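Intro to Microeconomics, Session 2: Why People Pay for Water
Instructor: Yamila Leiva

Water keeps you alive and costs next to nothing at the tap. Diamonds do neither. Adam Smith found this odd, and you will too until you learn to think at the margin.

Total value is what all your water is worth to you. Marginal value is what one more glass is worth – usually very little, unless you walked here from Hamstead.

Packaging matters as well. Suppose tap water costs 2 cents a gallon and bottled costs 800. Buyers are paying for convenience, habit and a picture of a mountain.

Problem set is due October 1, 2018. Facundo Godoy grades it, and he does read the last page.
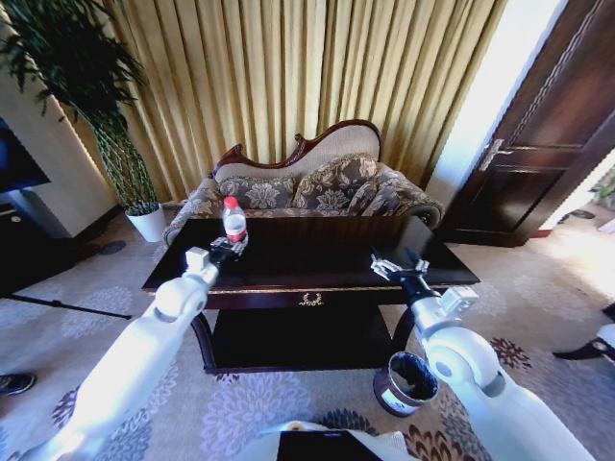

Fig. 2. Bottled water, red cap.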